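Ternness opens repair and reuse hall for old bathroom fittings in Heffernan

Used toilets, basins and wash bowls can be brought in from Thursday, free of charge

HEFFERNAN - The building salvage company Ternness will open a new hall for used bathroom fittings on Thursday at 8 a.m. The hall is located behind the company's existing timber yard on Nornis Road, and it will take in, clean, repair and sell sanitary ware which until now was mostly sent to the crusher.

Ternness has sold doors, floorboards and roof tiles from demolished houses for many years. Bathroom fittings were always a small part of the business, kept under a roof at the back of the yard. Customers had to ask for them, and many did not know they were there. With the new hall, the company wishes to give these objects a proper place and to make it easier for house owners, landlords and small builders to find a piece that fits.

"A toilet from an old house can serve a family for many more years, if somebody takes the time to clean it well and to change the parts inside the tank," said Declan Paewai, managing director of Ternness. "We were throwing away good ceramic every week. I did not like to see it, and our customers did not like it also."

How the service will work

Anyone who lives in Heffernan or in the surrounding villages can bring used toilets, basins, bowls and pedestals to the hall during opening hours. There is no fee for pieces which are complete and not cracked. For cracked pieces there is a small charge, which covers the transport to the crushing plant. The crushed ceramic is used under garden paths and parking areas.

Every accepted piece goes first to the washing room. Lime and rust stains are treated with a mild acid, and this can take up to three days for heavy cases. After that the piece is filled with water and left to stand overnight, so that the staff can look for small leaks. New seals and a new flush valve are fitted where the model allows it. For some very old models the parts are no longer made, and these toilets will be sold at a lower price as garden or display pieces, with a clear label.

Prices for a cleaned and tested toilet begin at 45 dollars. Basins begin at 20 dollars. All pieces sold as tested come with a guarantee of 7 months against leaks.

The company also keeps a corner for unusual wash bowls. These come mostly from guest houses and from private people who changed their mind after a renovation. Wooden bowls are accepted too, but Ternness asks owners to say which oil or varnish was used, because the wrong cleaning product can damage the surface. 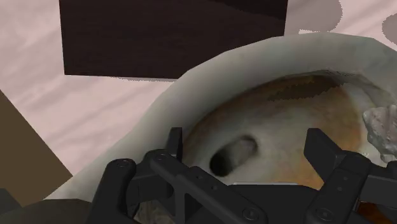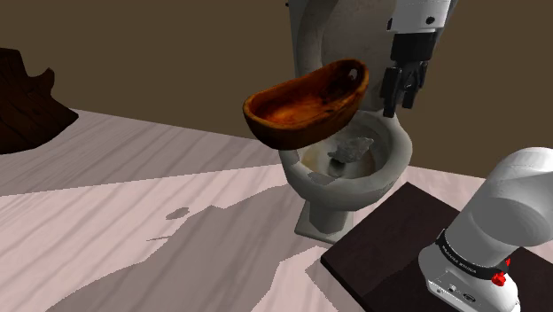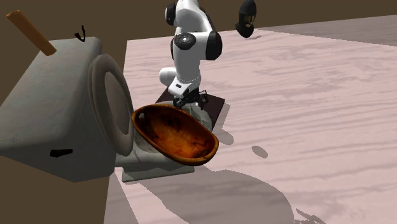 Toilets and wash bowls belong to the most common pieces offered for reuse.

Clirkier, the plumbing supply store on the market square, was asked for its opinion before the opening and answered that it does not expect to lose customers - people who buy a used basin still need a new tap, a trap and good sealant, and many of them will need advice about the correct distance to the wall. The store added that it would like to see the measurements written on every piece, as returned toilets are nearly always a question of a wrong outlet height.

Ternness has followed this suggestion. Each piece in the hall will carry a card with the width, the depth, the height and the position of the outlet. For toilets the card also shows how much water is used per flush. Older models often use more water than new ones, and the company says openly that a used toilet is not the best choice for every home. Where the tank can be changed to a smaller flush, the staff will do this at cost price.

The hall has room for some 200 pieces on the ground floor. A second floor will be used for tiles, mirrors and bathroom cabinets, but this part will open later, when the goods lift has been approved. Until then, tiles can still be found in the timber yard, next to the window frames.

Short courses in the evening

From May the company will offer evening courses in the hall. The first course teaches how to remove an old toilet without breaking it. Many good pieces are lost at this moment, Mr. Paewai explained, because the floor screws are rusted and people use a hammer. The second course is about cleaning lime from ceramic and enamel, and about which products should never be mixed. Both courses last two hours and take place after 6 p.m. Participants should bring gloves and old clothes.

Landlords who renovate several apartments at once can ask for collection. The truck drives within Heffernan on working days. Pieces should be emptied and dry before collection, and the lid should be taped down or removed and packed apart.

Ternness invested in water tanks, drainage and a heated washing room for the project, and has created two new jobs. One of them is still open, and applications can be given in person at the office.

Visitors who come to the opening can see the washing room and ask questions to the staff. Coffee will be served until noon. Parking is possible in the timber yard, but not in front of the loading gate.

Opening hours of the hall: Tuesday to Friday from 8 a.m. to 5 p.m., Saturday from 9 a.m. to 1 p.m.

Press contact: Ternness, office at the timber yard, Nornis Road, Heffernan. Please ask for Declan Paewai.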